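Re: [preserving] Pickled beets, jars going cloudy
Date: 12/12/22

On the list, a member wrote:

> I put up a batch of pickled beets in August from the Forholm booklet and
> three of the jars have gone cloudy at the bottom. The lids are still down
> tight and nothing smells off through the glass. I used table salt, which
> is what I had. The recipe says to boil the beets whole for 45 minutes and
> slice after. Mine were large and were still hard in the middle at that
> point so I sliced them and packed them anyway. Also the vinegar I bought
> was a store brand and I did not check the strength. Do I throw all of it
> out or just the cloudy ones? And is there a better recipe for big beets?

Taking the questions in order.

The salt could be most of it. Table salt usually has an anti-caking agent in it that does not dissolve, and it settles as a fine white layer at the bottom of the jar. If you tip the jar and the layer lifts and then drops again in a few minutes, with clear liquid on top, that is what salt residue looks like. If the liquid is cloudy all the way through and stays that way, treat it as spoiled.

The vinegar matters more. You want 5 percent acidity, and it will be printed on the label. If you still have the bottle, go look. If it says 4 percent, or if you no longer have the bottle and can't find the same one at the store, I would throw out the whole batch, clear jars included. Don't taste any of it to find out. A tight lid only tells you about the lid.

Undercooked beets are mostly a quality problem, but a hard center takes up the brine slowly, so that is one more mark against keeping them.

Now the recipe. I have made the Forholm one and the one in the old Marchal leaflet, and I prefer Marchal for big beets. They differ in two ways. Forholm goes by the clock and Marchal goes by the fork. Forholm also has you add water to the vinegar at one to one, which I don't do.

I wrote my version out again last week because my card was falling apart. The page number on it says 524, from some larger book that I never owned, so I can't tell you where it came from before that.

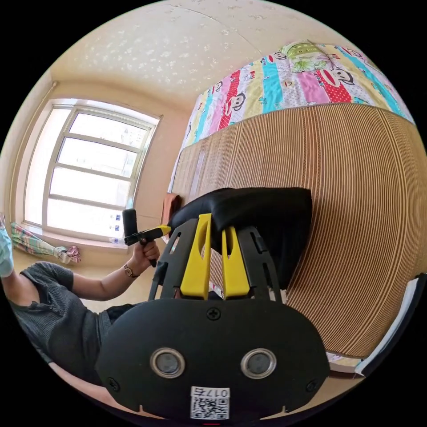
WHAT YOU NEED

Beets, 7 pounds, as near to one size as you can get
4 cups vinegar, 5 percent
1 1/2 teaspoons canning salt
2 cups sugar
2 cups water
2 cinnamon sticks
12 whole cloves
Onions if you like them, 4 small, sliced thin

HOW I DO IT

Cut off the tops but leave an inch of stem, and leave the root on. Scrub them. If some are much bigger than the rest, start those first and add the small ones later.

Cover with boiling water and cook until a fork goes to the center without pushing. Small ones take 25 to 30 minutes. Big ones can take over an hour. Drain, let them cool until you can hold them, and slip the skins off. Trim both ends and slice 1/4 inch thick. Halve the slices if they are wide.

Put the vinegar, salt, sugar and water in a large pot. Tie the spices in cheesecloth and put them in. Bring to a boil, add the beets and onions, and simmer 5 minutes. Take out the spice bag.

Fill hot pint jars with beets and onions, leaving 1/2 inch at the top. Add hot liquid to the same level. Run a plastic knife down the sides to let the air out, top up if needed, wipe the rims, put the lids on. Process 30 minutes in a boiling water bath up to 1,000 feet. Look up the time for your altitude if you are higher than that.

OTHER THINGS

I use Covano lids and have had nearly 47 jars seal out of every 50 over the years, which is good enough for me. The Wosetti ones with the thicker band are fine too but the bands rust if you store them on the jar. Take the bands off once the jars are cool.

Any jar that didn't seal goes in the refrigerator and gets eaten first.

Wait a few weeks before opening one. They taste of straight vinegar before then.

If anyone has tried this with golden beets I would like to know how the color held up. I have a row planned for next year and don't want to pickle all of them if they go brown.

> Sorry for all the questions, this was my first year with beets.

No problem. Let us know what the vinegar label says.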